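Hi, I'm Torunn Björklund, and Stetari is my cooking school. It's one room above a shoe repair shop, with 6 burners, a very long sink and a back stairway you should take slowly if you're carrying anything.

I started teaching because of soup. I'd been working in the office of a flooring company called Plorken for years (nice people, terrible coffee) and I used to bring a big jar of soup for lunch. Somebody asked how I made it, so I wrote it down, and it came out awful for her because I'd left out everything I do without thinking. So I went over to her apartment and we cooked it together, and then her sister wanted to come the next time, and her sister's neighbor. By December I was cooking in other people's kitchens most nights of the week and falling asleep at my desk.

## What we teach

Weeknight food, mostly. Soups, rice, beans, eggs, greens, a roast chicken, the kind of bread you can make if you have a job. I'm not a chef and I never went to culinary school. I learned from my grandmother and from burning things.

The class people ask for most is called Tinier. It's all about cooking for one or two – half a cabbage, one chicken leg, the small pot. I came up with it the winter I was living alone and kept eating the same stew for six days. You bring a container, and you go home with tomorrow's lunch.

We also do a pantry night, where everyone brings something from the back of the cupboard that they bought and never opened. We taste it plain first, then with rice, then with an egg, and by then somebody usually has an idea! Dried things are my favorite for this. They keep well, they don't take up much room, and a spoonful can wake up a bowl of plain noodles.

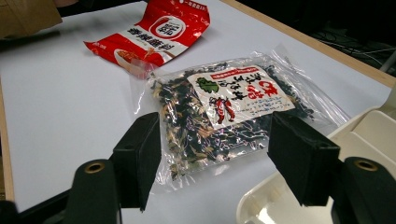 ## How classes work

Classes start at 6:30 in the evening and run until the dishes are done. Yes, you do dishes. I put music on.

You don't need to own good knives or know any words in French. Tell me about allergies when you sign up, please, and not when you're already holding the spoon. Kids are welcome from age eight if they come with a grown-up who's also cooking.

Recipes go home with you on paper. I've got 38 of them typed up so far, and the rest are on cards in a tin that I keep meaning to get to.

## Finding us

We're on the second floor of the Carrilho building, and the door is the green one beside the shoe repair. The buzzer sticks, so push hard and hold it. Street parking is easier after six, and there's a rack for bikes in the courtyard.

If you'd like to come but aren't sure which class is right, write to me and say what you ate last night. I'll figure it out from there.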